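Lunes, 15 de junio de 2020

He vuelto de la jornada de puertas abiertas de Pudach con los pies destrozados, un bolígrafo que no escribe y la convicción de que mi cajón de la ropa interior es una vergüenza. Lo apunto antes de cenar, que luego se me olvida.

Mirela Frota me había convencido con el argumento de que había aire acondicionado. Lo había, pero en la recepción. Nos dieron una pegatina con el nombre (a mí me tocó «Fidel», que no soy yo, y con Fidel me quedé toda la tarde, porque la chica del mostrador tenía una cola detrás y yo no tengo carácter). El auténtico Fidel, si apareció, andará por ahí llamándose como yo.

Primero, la charla. 22 minutos de diapositivas sobre un programa llamado Fleleo, que es lo que hace que los brazos se muevan. Me quedé con que han grabado 3.003 intentos de doblar ropa y con que les parecen pocos. Yo llevaré bastantes más en mi vida y el resultado no anima a nadie a financiarme. Un señor de la segunda fila preguntó si sabía planchar. Le dijeron que no. Preguntó si iba a saber. Le dijeron que era una línea de trabajo interesante. El señor lo anotó.

Luego pasamos a la sala de los brazos, en grupos. A la pareja de brazos la llaman Honorato, en singular, como si fuera un único caballero con dos manos, y a los diez minutos ya le hablábamos todos así. «Mira, Honorato se lo piensa.» Honorato se lo piensa mucho. Yo esperaba camisas, no sé por qué, o una toalla digna, y lo que había sobre aquella mesa blanca, enorme, eran unas bragas de color rosa viejo. Todo el mundo se puso muy serio. Es curioso lo técnica que se vuelve la gente delante de unas bragas: mi grupo empezó a hablar de tejidos elásticos como si hubiéramos venido a un congreso.

La pinza se acercó a la tela despacio, con una prudencia que yo reservo para las facturas. Mirela me susurró que su marido tarda lo mismo y encima hay que pedírselo. Me reí más alto de lo debido y la técnica se giró. Para disimular pregunté cuánto costaba todo aquello. Me contestó que dependía de la configuración, que es lo que me dijo también el del coche en noviembre, y así acabé con el coche que tengo.

Lo que sí me interesó, y lo digo sin guasa, fue que nos enseñaran lo que ven las pinzas. Llevan una camarita cada una en la muñeca y lo primero que se encuentran por la mañana son sus propios dedos, grandes y oscuros, con sus tornillos. El mundo les queda detrás, medio tapado. Pensé en mí mismo buscando las gafas y me entró cierta simpatía.

A la salida, 200 folletos en un montón y una máquina de café que me cobró dos veces. Mirela calcula que le faltan 900 lavadoras para jubilarse y que Honorato no llega a tiempo. De vuelta en el autobús iba haciendo planes para el cajón. He llegado a casa, lo he abierto y lo he vuelto a cerrar con la rodilla.

Pego lo que me ha pasado Mirela: 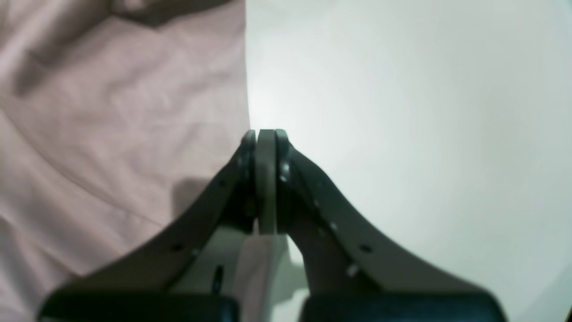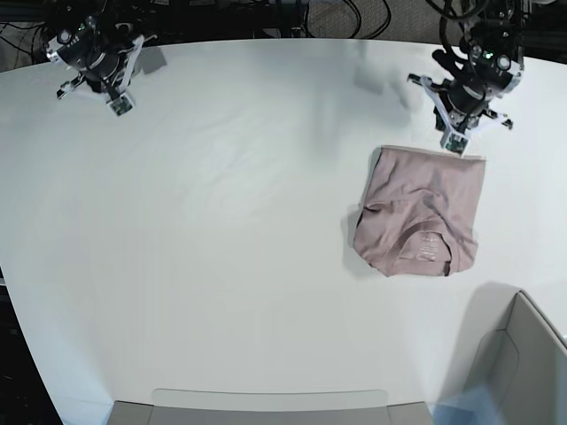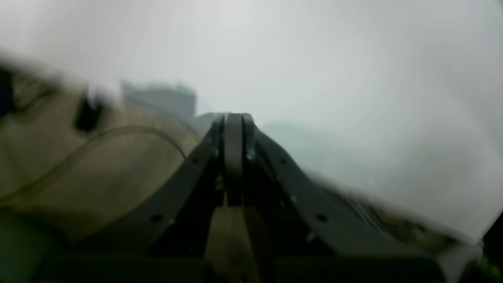 Honorato en Pudach: la del medio, con los dos brazos y las bragas; la primera y la última, desde la muñeca.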